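Soft Hands for Hard Jobs

Three grippers, one arm and a great many tulips: how a small test shop decides what a robot should hold things with

The first stem broke at twenty past nine. The gripper closed, the arm lifted, and the tulip folded over at the point where the finger pads had pinched it. Njoroge Magesa wrote a line in his notebook, pulled another stem from the bucket and started the routine again.

Magesa runs tests at Laing, a shop that compares robot parts for companies that don't have the time or the equipment to do it themselves. Most of what comes through the door is meant for boxes, bottles and bagged food. In July the shop took on something harder. A packing business called Sesolura wanted to know whether any gripper on the market could pick up a cut flower, carry it and put it in a vase without hurting it.

"A box doesn't care how you grab it," Magesa says. "A stem cares a lot. It's round, it bends, and it's a different width at the top than at the bottom."

Three grippers made the final list. The first, from Mulel, is a plain two-finger model with flat rubber pads and a force setting that can be changed in small steps. The second, from Jikik, has two soft fingers that curl inward when air is pumped into them. The third was built in the shop. It uses the Mulel motor with longer printed fingers, each with a shallow groove down the middle.

All three were bolted in turn to the same arm and run from the same controller, so that any difference in the results would come from the gripper. Each one was given the same jobs: pick up a stem lying flat, turn it upright, and lower it into a vase with a narrow neck. A try counted as good if the stem ended up in the vase with no bend, no split and no lost petals.

The Mulel gripper did badly at first and better later. At its default force it crushed nearly everything. Turned down, it held most stems well enough to lift them, but they swung in the pads when the arm changed direction. Slowing the arm fixed the swing and made each pick take 14 seconds, which Sesolura had already said was too long.

The Jikik fingers went the other way. They were gentle from the start and left almost no marks. Their trouble was aim. Soft fingers give when they touch something, and a stem that sits a little off center can slide to one side before the grip is firm. Over a table that matters less. Over the mouth of a vase it means a stem resting on the rim.

The air line was a nuisance too. It has to run the length of the arm, and twice it snagged on the wrist joint and stopped the test. Magesa moved the clips and had no more trouble, but he put both stops in the report.

The grooved fingers were the surprise. The groove lets a stem settle into place as the fingers close, so the force is spread along its length. On the last full day of testing they had 11 failures in 353 tries. Most of those were stems with a leaf low down, where the finger landed on the leaf and held that instead.

Then there was the question of where to put the cameras. Laing tried one on the wrist and one fixed beside the table, and ran the same picks with each. The wrist camera gave a close view of the stem but lost sight of the vase during the turn. The fixed camera kept everything in view for the whole move. It also had to cope with the tabletop, a dark glossy surface that gives back a copy of whatever stands on it.

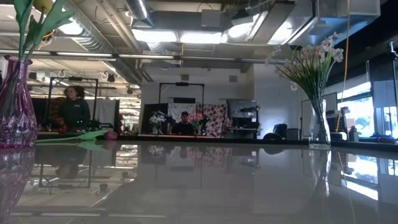

6 minute read

A single tulip lying on that surface shows the difficulty. Its leaves have a green double right under them, and software that looks for green edges will sometimes pick the wrong set. Clear glass is worse. The vase with the pale pink and white blossoms lets the room show through, and the daylight from the window is strong on that side. The purple one was easier for the software to find, with its deep color and its swirled, faceted body.

Magesa could have covered the table with a matte sheet. He left it bare for most of the runs - the client's own benches have a hard shine - and used a sheet only for a short set of 39 picks to see how much it helped. It helped a good deal with finding the stem and did nothing for finding the glass.

The report went out with a fairly plain recommendation: grooved fingers, fixed camera, and colored vases for the first months. Sesolura has asked for a second round with roses, which have thorns, and Magesa is already drawing a wider groove. He expects to lose a few sets of fingers to it. The soft pads on the Jikik gripper will be tried again as well, this time with a stiffer backing that the company is sending over.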